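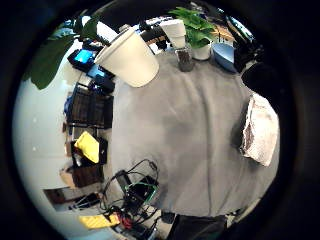
4.2 Equipment budget

Costs were planned per station over a period of 90 weeks. The Lornley site was allotted $975 per station for hand-held grippers, mounts and cabling, and $343 for spare fingers and batteries. Quotes from Akon and Khokhar were compared on unit price and lead time; shipping was excluded.

Figure 3. Tabletop work area with paper cups, a glass jar, a potted plant and a light blue bowl on a gray cloth.

Household props were bought locally and charged to consumables, up to $300 per site. Zurthorpe placed its order in July, after the spares line had been revised.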